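Weltari Sheet Sets: Frequently Asked Questions

Last updated Saturday, October 4, 2025

What thread count are the sheets?
Percale sets are 168 threads per square inch. The older utility line was 152 and was discontinued in June. Both are plain weave. Cudotis flannel is sold by fabric weight and has no thread count on the label.

Will a set shrink?
Cotton percale shrinks up to 2 percent in length over the first few washes. Fitted sheets are cut oversize to allow for this. Tumble drying on high exceeds the allowance and is not covered.

How deep a mattress will the fitted sheet take?
Up to 16 inches, measured at the seam with no topper. Add the topper height to the mattress height before ordering. Measure at the corner, as the center of a used mattress reads low.

Can I order by phone?
Yes. Open the Mondbridge store page in any mobile browser and sign in with the email used for your last order. There is no separate app.

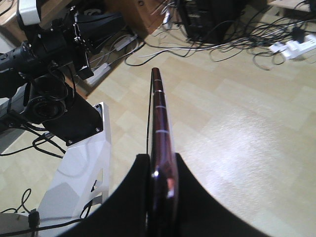
Orders placed on a phone can be changed until the status reads "Packed." After that, use the returns form.

Do yarn-dyed checks fade?
Less than printed checks. In a yarn-dyed fabric the color is in the thread, so both faces wear at a similar rate. Wash dark colors separately for the first two loads. Do not use chlorine bleach or detergents with optical brighteners.

Why does the pattern not line up between pieces?
Pieces are cut from different rolls. Check size can vary slightly from roll to roll, and pattern matching across separate pieces is not guaranteed. It is not treated as a defect.

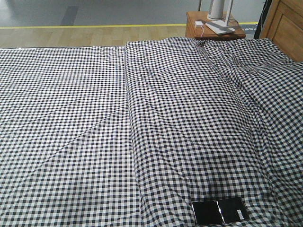 Black-and-white gingham bedding on a bed.

Can I buy single pieces?
Flat sheets and pillowcases, yes. Fitted sheets are sold only in sets, except in the Akpan range.

What is the return window?
Unwashed items in original packaging may be returned within the period printed on your packing slip. Washed items are accepted only for seam or weaving faults. Attach a photo of the fault and the sewn-in label to the returns form.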